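What Is a Relief?

A relief is a kind of sculpture in which the shapes stand out from a flat background. Most statues can be seen from every side. A relief is usually made to be seen from the front, like a painting.

Low and High Relief

In a low relief, the shapes are raised only a little. The picture on a coin is a low relief. In a high relief, the shapes stand out much further – sometimes an arm or a leaf comes away from the background completely. Plants are a favorite subject for carvers, who study how stems bend and where leaves join them.
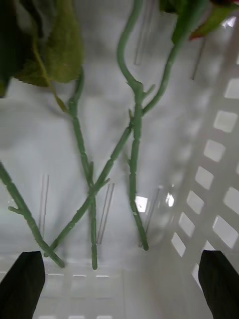

How Is a Relief Made?

An artist may carve into stone or wood, or press and build up soft clay. The panel by Oi-ling Yang in the Prestthorpe Gallery is carved from one piece of limestone. It is 46 inches wide and 2 inches thick.

Light and Shadow

Light from the side makes shadows, and shadows help us to see the shapes. Young visitors may borrow a flashlight from the front desk and try this with the clay tiles in Room 4.

Words to Know

Carve: to cut a shape into a hard material.
Panel: a flat piece of wood, stone, or metal.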